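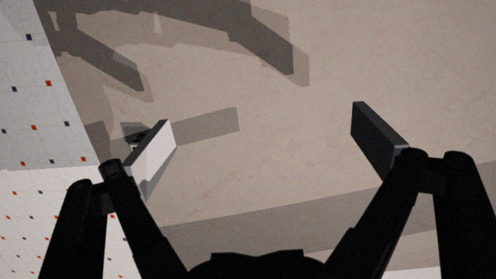

Pre-run checklist, simulated tabletop manipulation
Applies to: Drenonen planner, Hukar scene server, wrist camera view
Revision date: 13 January 2021
Status: passed with comments, as usual

Go through this before any batch leaves for the overnight queue. Mark each item Pass, Fail or N/A. "Seems fine" is not a category, although it has been used as one in every previous revision.

SECTION A. SCENE AND RENDERER

A1. Scene loads from a clean cache. Pass.
Comment: Took two tries. The first failed on a texture path with a capital letter in it. Path corrected, capital letter mourned.

A2. Physics step and control step agree with the config file. Pass.
Comment: They agree with each other as well, a pleasant change from July.

A3. Random seed is written to the log before the first reset. Pass.

A4. Light positions are taken from the scene file and not from the viewer defaults. Pass.
Comment: Shadows on the tabletop come out doubled, a dark one with a paler copy offset beside it. The perception stack must cope with both. See C3.

A5. Table surface and floor carry separate material labels. Pass.
Comment: The floor has a grid of faint lines with little navy and orange-red squares. The table has a faint mottling. Last revision they shared a label, and the planner tried to put things down on the floor with great confidence.

SECTION B. GRIPPER AND CONTROL

B1. Gripper starts the episode open. Pass.
Comment: Check the rendered view as well as the joint state. The joint state has been known to say what it thinks you want to hear.

B2. Left and right finger joints mirror each other within tolerance. Pass.
Comment: Compare the numbers. Do not compare the pads by eye. In the wrist view the left pad can be pale grey and brightly lit while the right one is nearly black, and a reviewer has already filed a bug titled "wrong finger colour". It was closed as lighting, reopened, and closed again as lighting.

B3. Close command respects the force limit. Pass.

B4. Emergency stop halts the simulated arm within one control step. Pass.
Comment: Yes, we test the stop button on an arm that can't hurt anybody. The same code goes to the arm that can.

B5. Controller survives a dropped message. Fail, then Pass.
Comment: Failed with a burst of 7 lost messages: the controller held its last velocity and sailed off. Timeout now zeroes the command. Retested over 300 episodes with no drift. The old behaviour was described in the code as "graceful".

SECTION C. PERCEPTION

C1. Camera extrinsics match the gripper model. Pass.

C2. Gripper is masked out of the depth cloud. Pass with comment.
Comment: The mask covers fingers, pads and the central body. It must also leave alone whatever is behind them. A small dark object mostly hidden by the left pad is still an object, and the first mask we tried ate it along with the finger.

C3. Shadows are not segmented as objects. FAIL.
Comment: The long arm-shaped shadow across the table was returned as an obstacle, confidence 42 per cent, with a height. The planner then politely refused to reach through it. Lowering the threshold makes this worse and raising it loses small dark objects, so please stop doing either. The fix is to check every segment against depth before it reaches the collision map. Ticket open.

C4. A partly hidden object is reported as partly hidden. Pass.
Comment: The tracker used to guess the missing half. It had a vivid imagination.

C5. Colour detector ignores the floor squares. Pass.
Comment: Region limited to the table polygon. Check the polygon again after moving the camera — the table edge runs diagonally in the wrist view, and a lazy rectangle lets in a good handful of floor.

SECTION D. PLANNING AND TOOLING

D1. Planner reports why it gave up. Pass.
Comment: "Unknown error" has been replaced by "planning failed". We are calling it progress until the next release.

D2. Collision map can be cleared without a restart. Pass.

D3. Replay tool reproduces a logged episode exactly. Pass.
Comment: Only on the Dralmont machine. On the laptop it drifts after about 2 minutes. Do not sign off a replay from the laptop.

D4. Overnight queue has disk space. N/A.
Comment: Marked N/A by the last person to run out of disk space. Changed to mandatory from next revision.

D5. Export to the Lykkegaard format completes. Pass.

OUTSTANDING BEFORE RELEASE

C3, depth check on segments. Blocks release.
D3, replay drift. Doesn't block release, but note it in the log.
B2, add a line to the reviewer guide about lighting. Third request.

Re-run all of section C after the C3 fix goes in, including the items that passed.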